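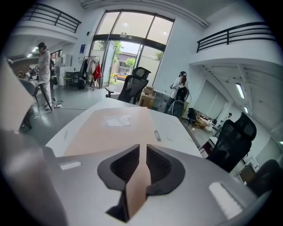 Cellach opens orders for the Skivon, a light reversible harness for hike-and-fly pilots

BREDA, April 25, 2020 – It is a funny sort of spring to be announcing anything that belongs in the air, and we know that a good many of our friends are looking at the sky from their kitchen windows at the moment. All the same, we have been working on this one for a long time, and we are very happy to say that the Skivon, our new reversible paragliding harness, is finished, tested and open for orders from today.

Pilots who know Cellach will know that we came to harnesses by way of backpacks, and the Skivon still has a lot of backpack in it. Turn it inside out at takeoff and you have a seated harness with an airbag under you and a reserve container at the side. Turn it back again in the landing field and you have a proper mountain pack, with a padded hip belt, a stiffened back panel and enough room for a wing, a helmet, a warm jacket and the sandwiches you forgot to eat at the top.

The idea came from Dörte Haberkorn, our head of design, who was walking down from a takeoff that had been blown out all morning and found that her shoulders were complaining more than her knees.

"I had a very good harness on my back and a very poor backpack," she says. "Most of us spend far more time walking and waiting than we like to admit in the club bar, so I wanted to start with the walking part and see how much comfort in the air we could keep. We kept nearly all of it, I think. It took a lot of sewing."

A long season of testing

The first prototypes were flown in November, mostly on the coast, where the wind is steady and the pilots are patient. From there the harness went out to a wider group, and by the end of the program 91 pilots had sat in a Skivon of one size or another and sent us their notes. Between them they logged more than 1,000 flights, from short evening hops off the dunes to long cross-country days, and we read every comment, including the rude ones about the color.

Those notes changed the harness quite a bit. The reserve handle moved forward so that it can be reached with either hand while wearing thick gloves. The leg straps gained a longer adjustment. The speed bar now stows with a small magnet, after several testers found it wandering about on launch, and the airbag takes its shape sooner after the first few steps of the run.

Pascal Hellwig, who looked after the test program, spent much of the winter driving between sites with a van full of harnesses. "The pilots who helped us were wonderfully frank," he says. "One of them wrote two full pages about a zipper. She was quite right, and we changed the zipper."

Two versions, one shell

The Skivon comes in two versions. The standard model has a seat board and suits pilots who like to feel the wing through their hips. The light model replaces the board with a split-leg hammock seat and packs down smaller. Both share the same outer shell, the same airbag and the same reserve container, and both are offered in small, medium and large.

We do ask everybody to have the reserve fitted by a qualified packer and to hang in the harness on a simulator before the first flight. Our dealers will be glad to help with this once their doors are open again.

Where to find it

Orders can be placed now through any Cellach dealer. In Spain and Portugal the Skivon will be distributed by Mercado, whose sales manager, Jahangir Begum, flew the light version during the winter and has been asking for his own ever since. Deliveries will begin as soon as the workshop is back at its usual pace, and orders will be sent out in the order they come in. Pilots who took part in the test program will be hearing from us separately, with our thanks.

We would normally have shown the harness at the spring meetings, and we are sorry to miss the company. Demo days will be announced on our website when flying sites in each country reopen. Until then, please follow the advice of your national association and look after one another.

Press contact

Sylvie MacLeod, Cellach, Breda. Product photographs, size charts and the user manual are available on request. For technical questions about reserve compatibility, please ask for Wahyudi Harahap in the workshop.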